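Journal de la délégation de Brurnton
Août, séjour à Wutitz

Matinée

La délégation a quitté Brurnton à sept heures afin d'éviter l'affluence annoncée sur la route de la côte. Il avait été convenu que les participants se répartiraient dans 4 véhicules et se retrouveraient sur l'esplanade de Wutitz, où le comité des fêtes local devait remettre les laissez-passer. Le trajet, long de 149 kilomètres, s'est déroulé sans incident, hormis un arrêt prolongé à la sortie de l'autoroute, où les services municipaux réglaient la circulation en vue du feu d'artifice du soir.

Mme Rukhsana Paracha, présidente de l'association de jumelage, a été reçue par l'adjoint aux manifestations à l'hôtel de ville. L'entretien a porté sur l'accueil des familles de Wutitz à Brurnton l'an prochain et sur la participation de notre harmonie au défilé nautique. Il a été pris note que la commune souhaite une réponse écrite avant l'automne. M. Yasir Paracha a présenté le registre des échanges, tenu sans interruption depuis la première visite, et en a offert une copie reliée aux archives.

Le déjeuner a été servi sous les arcades de la place Policarpio. Le menu comportait une soupe froide de concombre, du poisson grillé et une tarte aux prunes dont la recette a été demandée par plusieurs membres. Je dois la recopier avant le départ.

Après-midi

La chaleur étant forte, la promenade commentée des remparts a été ramenée à une heure. Le guide a exposé l'origine de la fête : une procession de barques, instituée par les pêcheurs, à laquelle se sont ajoutés au fil du temps un bal, puis un tir de fusées. La fête célèbre cette année son 125e anniversaire et la municipalité a fait imprimer un programme particulier, sur papier bleu, que j'ai joint au présent cahier.

La délégation a ensuite regagné la maison Cekasa, où elle est logée. Le temps libre a été employé au repos et à la correspondance. J'ai rédigé pour ma part les remerciements destinés à l'hôtel de ville, que Mme Paracha a signés avant le thé. Deux cartes restent à timbrer.
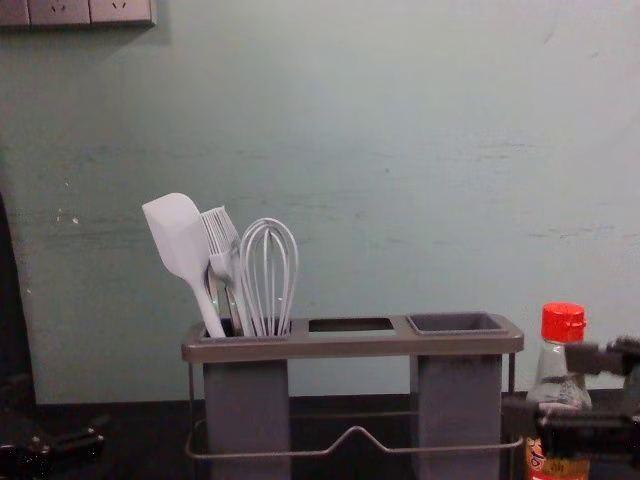
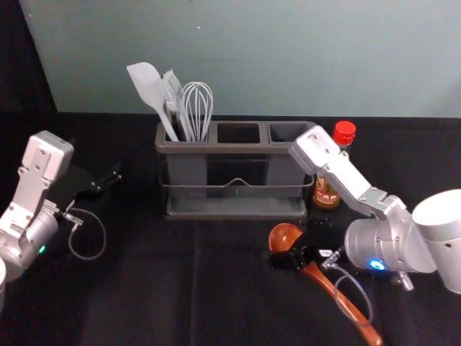
Soirée

Le rassemblement avait été fixé à dix-neuf heures trente devant la capitainerie. Le programme indiquait que les fusées seraient tirées d'un ponton amarré à l'extrémité du môle, et les places qui nous étaient réservées se trouvaient en conséquence sur le quai nord. Le vent s'étant levé, les artificiers ont obtenu l'autorisation de s'installer sur la plage du sud. L'annonce en a été faite par haut-parleur, en langue locale seulement, et notre groupe n'en a été informé que par une obligeante marchande de beignets. Le déplacement a demandé vingt minutes, à contre-courant de la foule.

La procession des barques a commencé à la tombée du jour. Chaque embarcation portait des lanternes de papier et un numéro peint à la proue. L'équipage du doyen des pêcheurs ouvrait la marche, suivi de la fanfare, installée sur un chaland qui gîtait un peu et dont les trombones semblaient s'accommoder. Selon le programme, près de 1000 lanternes devaient être allumées sur l'eau et le long des quais. Le coup d'œil était fort beau, en particulier lorsque les barques ont viré ensemble devant le phare.

Le feu d'artifice a été tiré à vingt-deux heures quinze. Les premières pièces, basses et blanches, ont été en partie masquées par la fumée que le vent rabattait vers nous. Les suivantes, plus hautes, se détachaient nettement. Mme Paracha a marqué une préférence pour les gerbes dorées de la fin ; M. Paracha tient pour les rouges. Aucune délibération n'a été jugée nécessaire.

Le retour à la maison Cekasa s'est effectué à pied, les rues basses étant fermées aux voitures. Le bal se poursuivait sur la place Policarpio et une partie de la délégation s'y est attardée, avec l'accord de la présidente, jusqu'à minuit.

À faire demain

Rendre les laissez-passer au bureau de l'esplanade avant dix heures.
Confirmer l'heure de la visite du musée de la pêche.
Recopier la recette de la tarte aux prunes.
Acheter des timbres.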